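ok so a thread about finishing a quilt that was started before I could drive. get a drink, it's long

The part where it all gets spread out and I lose my nerve:

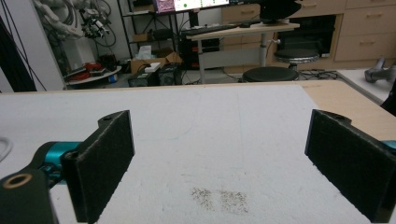

pale gray-white, a bit scuffed, a crease down the middle. my whole September in one color scheme

1/ background. my aunt started a quilt top, got maybe two thirds of the way through, then moved to Sakville and packed it in a box labeled KITCHEN MISC. it lived in that box for most of my life. this summer she mailed it to me with a note that said "you like projects"

2/ I do like projects! I like MY projects, which are small and end in a pillow. this is a bed quilt. it has 259 squares and every single one of them was cut by hand, with scissors, by a woman who does not believe in rulers

3/ so first lesson, which I learned by doing it wrong: do not sew a single thing until you've measured. I joined a whole row the first night, felt like a genius, held it up against the next row and it was nearly two inches longer. two inches!! on one row!!

4/ ripped it out. ate cereal. went to bed

5/ next morning I wrote to Wubit Assefa, who taught the beginner class I took at Sarimus (the fabric place by the old post office, go there, bring snacks, you will be in there for hours). she wrote back in four minutes. the whole message was "trim them all down to the smallest one. sorry."

6/ she was right and I hated it. trimming took me nine evenings. I listened to a 31 hour audiobook about a shipwreck and I could not tell you one thing about the ship

7/ of the 259, I kept 223. the rest were either too small to save or made of this slippery lining stuff that frays if you look at it. they're in a jar now. I have become a person with a jar

8/ people keep asking about fabric so: mostly old shirts, I think? there's a lot of blue stripe. one batch is definitely from the curtains in my grandparents' den, I would know that brown anywhere. my aunt says she doesn't remember but she laughed when she said it

9/ pressing. ok. I was a seam-ironing skeptic. I thought it was one of those things people say to make you feel bad, like flossing. then I pressed half the rows and left the other half and laid them next to each other and wow. fine. press your seams. to one side, alternate by row, so the bumps nest together

10/ if you've never felt two seams nest it is weirdly satisfying - it's like a drawer closing

11/ thread: I used plain cotton, gray. everybody told me gray disappears into everything and it does, except on yellow, where it looks like I drew on it with a pencil. there are six yellow squares. you will find them immediately. please don't tell me

12/ batting was the expensive bit. I went back and forth forever between cotton and wool and ended up with cotton on sale, 90 inches wide, which covers it with enough left over for a table runner I am never going to make

13/ then backing. I wanted one big piece so I wouldn't have to think. did not find one big piece. ended up with two lengths of dark green from Haddad and a seam down the center that is almost straight (stand on the left side of the bed)

14/ basting is a two person job and I did it with one person and a lot of safety pins. floor, knees, bad language. my neighbor Oğuzhan Aydoğan came up to ask if I was moving furniture. he stayed and held a corner for an hour and told me the entire plot of a detective show set in Gomholm, and now I'm on season two, so that's where October is going

15/ quilting it on a home machine: yes you can. roll up the side you're not working on, go slow, start in the middle and work out. I did straight lines because I can't do curves. some of the straight lines are curves

16/ broke three needles. change them before they break! I kept thinking "one more row"

17/ someone asked for a pattern and I'm sorry, there isn't one. it was in my aunt's head in a different decade. the closest I can get you is squares, sort of light to dark, with a brown stripe where she either had a plan or ran out of blue

18/ where it stands tonight: quilting finished, edges trimmed, binding cut and sitting on the chair judging me. I'm doing the last side by hand, which everyone says is the relaxing part. I've done eleven inches and stabbed myself twice

19/ my aunt called while I was typing this and asked if it's done yet. ma'am. you had it for twenty years

20/ will add to this when the binding's on. if you've got a good trick for mitered corners please put it in the replies, I've watched four videos and they all skip the exact second I need to see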